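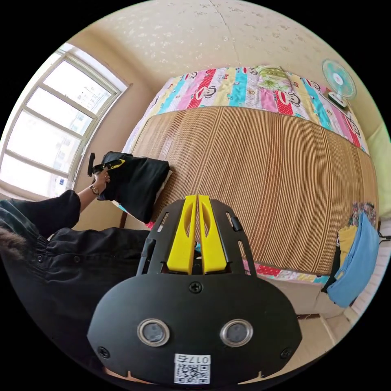
I've slept on a Pristarden bamboo mat for two summers now, so I figured it was time to write this thing up properly. I bought mine in November, when they were marked down, which felt silly for something that's all about hot weather, and then it sat rolled up behind the door until spring.

First, the feel. It's firm! If you're used to a squishy topper you will notice the first night, and probably the second. I was fine by the third. What I like is that your back doesn't stick to it the way it does to a cotton sheet. With the fan going at the head of the bed I can get through most of a muggy night without flipping my pillow over forty times (okay, maybe twice).

I use our room's bed for everything, too. Folding laundry, putting sweaters on hangers, sorting what goes back in the closet. The mat is great for that, it's a nice flat surface and lint from black clothes wipes right off with a damp cloth. My roommate's cheaper Gritville mat had slats that caught on knits, and she lost a good cardigan to it. Mine has snagged exactly nothing so far, though I do keep my long hair tied up when I lie down. One pinch was enough.

Things I'm less crazy about: it slides. On a smooth fitted sheet it creeps toward the foot of the bed, so I lay it over a quilt or some thicker bedding and that mostly fixes it. It also smelled like a barn for the first few days. And the edge binding on one corner is starting to fray, which I mended with regular thread, not beautifully.

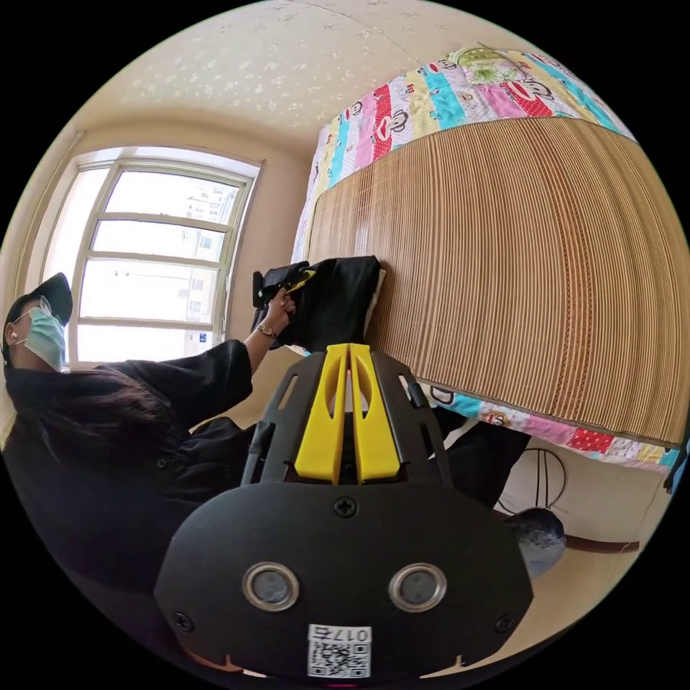
Can you fold it up for the winter?
Roll it, don't fold it. Folding can crack the slats, so wipe it down, let it dry all the way, then roll it and tie it loosely with a ribbon or an old belt.

Price-wise I paid less than I would have for a set of nice sheets, and I'd buy it again. Four stars from me. It loses one for the sliding and that corner. If they ever put some grippy dots on the underside, I'll come back and change my rating.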